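Robots for folding at a contract laundry – what happens to the people on the tables?

Posted by treloar_shift2

I work the folding tables at a laundry in Plevenham. Management is bringing in an Ollska arm for white mesh goods, and for now we work with hand-held grippers so it can learn the moves. There are 13 of us. Has anyone been through this, and did hours get cut? The job goes:

1. Lay the mesh out and find the hem.

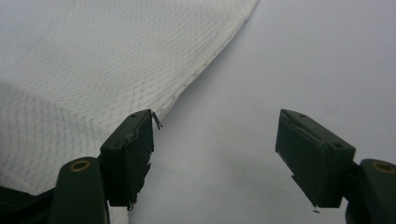 2. Open the gripper over the mesh, not touching the cloth yet, before you go in for a pinch.

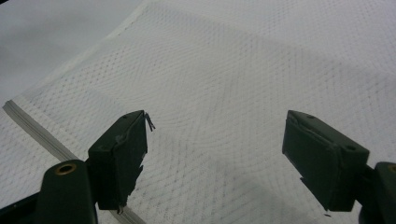 PLEVENHAM, August – Update from the poster: they now say the arm starts on one table only. No word on pay.

Grarkis_fan

We went through it. No layoffs, but 3 people moved to sorting and the pace went up to 200 pieces a shift. Ask for the target in writing. 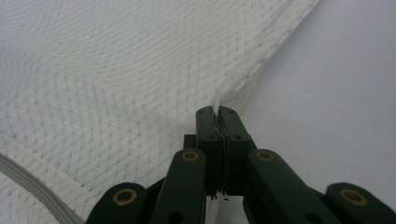 My own job changed more than my hours did. I used to fold all day and now I mostly clear jams and check edges. Mesh is slow work for a machine. Once the jaws have a fold pinched, the cloth all around pulls in toward that point, and someone has to decide if that's a good grip or a do-over. I got no raise for learning that – push for one early.

mesh_and_more

depends on the company. ours did about 100 a shift before and the same after, so I don't see the point of it
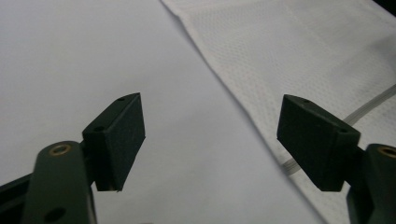
Grarkis_fan replied that the piece count matters less than who gets trained on the arm, and that the training list should be open to both shifts.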